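Section 6. Setting up the desk phone on the Kadberg table

Read this section before you put the Kadberg table into use as a phone desk. You will need the desk phone, its handset and coiled cord, the line cord, a soft dry cloth, and a flat screwdriver.

6.1 Preparing the tabletop

1. Stand the table with its back edge 10 cm from the wall.
2. Wipe the top along the grain with the dry cloth. For ink or glue, dampen one corner of the cloth with water.
3. Check that the cable grommet is pushed down all the way. Press on its rim with your thumb until it sits flush.

Note: Small marks in the surface do not affect use. Do not sand or polish them.

CAUTION: Do not use acetone or scouring powder on the top.

6.2 Running the line cord

1. Lift the grommet cap with the flat screwdriver. Work from the side nearest the wall.
2. Pass the small plug down through the hole and pull until 2 feet of cord are left above the table.
3. Put the cap back with the cord in the notch.
4. Plug the lower end into the wall jack. Do not plug in the phone yet.

CAUTION: Never run the cord over the front edge of the table. Usen bases are light and will come down if the cord is pulled.

6.3 Checking the handset

Check the handset by itself before you attach the coiled cord.

1. Lay the handset on the front half of the table, away from the edges.
2. Look along the seam on both sides. If it has opened at any point, set the handset aside and use a spare.
3. Wipe the earpiece and mouthpiece. Do not spray cleaner directly on them.
4. Keep small metal parts off the handset so they do not scratch the finish.

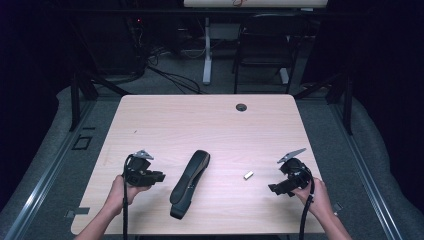

5. Push the coiled cord into the handset until it clicks, then connect the other end to the base.
6. Connect the line cord to the base, lift the handset, and listen for a dial tone.

If there is no tone, repeat steps 5 and 6 with a different coiled cord. Replacement cords are listed in the Roltov parts sheet under item 173.

Section revised 11/3/20, Kaiwen Yin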